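Tidy-up tips I picked up at the Lokotar open day

Filed under: Bedrooms, Floors

I went along to the Lokotar open day in February expecting free coffee and a look at some robots, and I came home with a page of notes on housekeeping! The demos ran in simulation on a big screen, a whole bedroom drawn on the computer, with a robot working its way around the floor. Zeeshan Lodhi did the talking for our group and let us shout out questions the whole time.

Clear the floor first

Zeeshan's first rule was that anything with wheels wants open floor. I'd say the same goes for anyone carrying a full hamper. Before I vacuum now, I do one lap of the room and pick up everything that isn't furniture. Shoes go in the closet, books go back on the shelf, and the mystery stuff goes in a shoebox by the door. 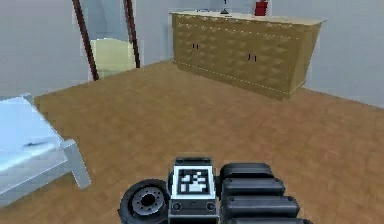

I used to vacuum around things and tell myself I'd get the rest later (I never did). The lap takes me 12 minutes on a bad day, and Agnes Swanson, who rode over with me, says she does hers while the kettle boils.

Look low for small stuff

One of the runs had a little cream-colored block sitting out on a tan floor, and you'd be surprised how easy it was to lose track of it from the back row. Same thing at my house with earring backs and game pieces. Crouch down, get your eyes near floor level, and lay a flashlight flat so the beam skims the boards. Little things throw long shadows that way – I found two screws and a button on my first try.

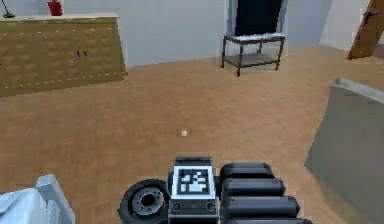
Make the bed before you sort what's on it

Somebody asked why the simulated bedroom had a messy bed, and that set off a good ten minutes on blankets. My own order goes like this:

1. Take everything off the bed, pens and gadgets included.
2. Pull the blanket to the foot end and even up both sides.
3. Fold back the top and set the pillows last.

If your blanket always slides to one side, try turning it a quarter turn. Mine turned out to be longer than it was wide, and I'd had it on wrong all winter.

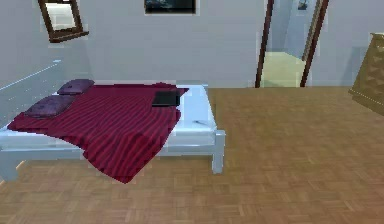
The simulated bedroom, with the striped red blanket hanging down over the front of the bed.

Skye Dalgleish is collecting questions for the next open day, so send me yours and I'll pass them on. I still want to hear what they'd do about dust under a dresser!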